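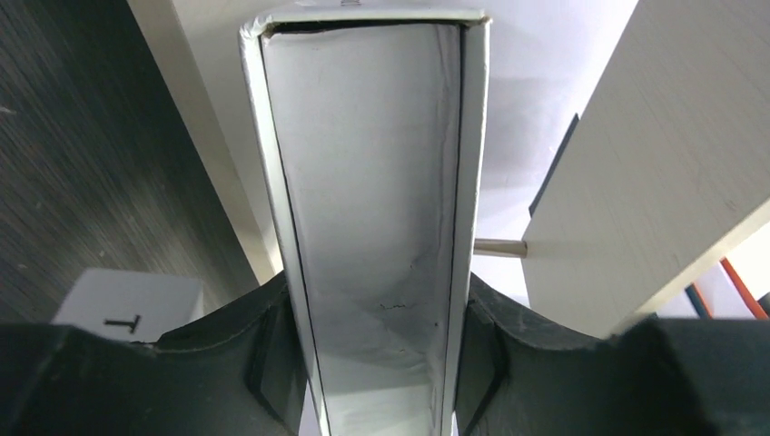 Dolum desk lamp, two months in

I bought the Dolum to replace a clip-on lamp that had gone stiff at the neck. I work at a small table under the stairs, where there is no window, so whatever is on the desk is all the light I get.

Setting up took a few minutes. The base screws on with one bolt and the arm pushes into it. The instructions are a single sheet with small drawings, and step 2 shows the washer the wrong way up. Put the flat side down and it sits properly.

The light is good. There are three levels and I use the middle one for nearly everything. The top level is too bright on white paper but handy for sewing. It doesn't flicker and it doesn't hum, which my old Ondent did from the first week.

The arm holds its position well at most heights. Fully stretched out it sinks a little over an evening — a quarter turn on the side knob sorts that. The knob is small and I would have liked a bigger one.

My main complaint is the switch. It is a touch spot on the base, right where I put my mug down, and I have turned the lamp off by accident many times. A plain button on the cable would be better. The cable itself is on the short side, so I run mine through an extension lead.

The shade marks easily but wipes clean with a damp cloth.

I would buy it again for a desk. For reading in bed I would look at something with a softer low setting.

Roxana Apaza
January 6, 2025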